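Learning to fish the cold way: a morning with the woman behind Kunddale's junior ice fishing days
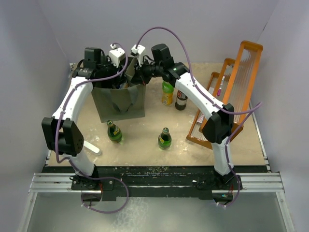 A grey-green tote bag on the tabletop.

I've lived twenty minutes from Kunddale Lake most of my life and I'd never once stood on it in winter, so when I rang the organizer of the junior ice fishing days to ask for a chat, she laughed at me for a good while and then told me to bring wool socks. (I brought two pairs. I needed both.)

She asked me to leave her name out, "because my sister will never let me hear the end of it," so I'll just say she's been guiding on the lake for 24 years and she makes very strong tea.

The program runs through February for kids between nine and fifteen. Each of them spends an evening at the Harawira Rod and Gun Club first, going over ice thickness, what to wear and how to use a pair of ice picks. "We get them to lie on the gym floor and haul themselves along with the picks," she told me. "They think it's hilarious. Their parents have to do it too, and they don't think it's quite so funny."

I wondered how she decides whether the ice is good enough. She drills test holes herself before breakfast, starting near the launch and working out toward the point. "I like to see more than I need," she said. "If I'm standing there arguing with myself about it, we stay on shore and roast wieners. I've cancelled 5 mornings over the years and I'd cancel every one of them again."

What do they catch? Perch, mostly, and the odd pike that gets everybody shouting. The kids fish in pairs, one hole each, and take turns with the scoop to keep the slush out. She starts them all on a short rod and a plain little jig, and she's firm about it. "Somebody's uncle always sends along a tackle box the size of a suitcase. Lovely of him! It stays in the truck."

We got onto the subject of money, and I hadn't realized how much of this comes down to bait and propane. The Urnix hardware store in Plolano lends the augers, and last year's supper raised $728, enough to buy smaller boots and a second heated shelter. She'd like a third. She'd also like the washroom at the launch to be unlocked before 8 a.m., and she has written more than one letter on that topic.

Before I left I asked if the young ones get bored, sitting over a hole in the cold like that. She thought about it while she topped up my tea.

"Some do, sure. We had a boy who spent the entire morning building a snow wall around his hole and never looked at his line. He signed up again the next winter, and he built a better wall."

Registration opens in December at the club, and kids need a signed form and a warm hat.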